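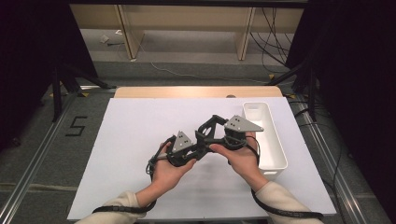 Vultach Introduces Bandum Work Surface for Shared Benches

Aug 27, 2020 – Vultach today released Bandum, a matte white board that lies over an existing table and gives small-parts work a plain, even background. Orders are open now, with first deliveries to customers outside the pilot planned for the fall.

Bandum is supplied in 2 sizes and needs no clamps or adhesive. The larger size leaves a strip of the tabletop exposed along the far side, so cable grommets stay accessible. The surface is finished to limit glare under overhead lighting, and it can be wiped down with standard bench cleaner.

The board was tested from April at 11 benches operated by Kopecký, a contract assembly shop. Technicians there used it with open rectangular trays set front to back on the right side of the board – the layout Vultach now recommends in its setup sheet.

"Small dark parts are easy to lose on a wood-grain top," said Rostislav Urban, product manager at Vultach. "Our work went mostly into the finish. The first samples were too glossy and had to be redone."

Xinyi Ren, who led the trial at Kopecký, said the boards were moved between tables almost 100 times during the test period. "We replaced one with a chipped corner. The rest are still in service," Ren said.

Bandum is priced at $129 for the larger size. Trays are sold separately. Distribution is handled by Endach, which also stocks replacement edge strips.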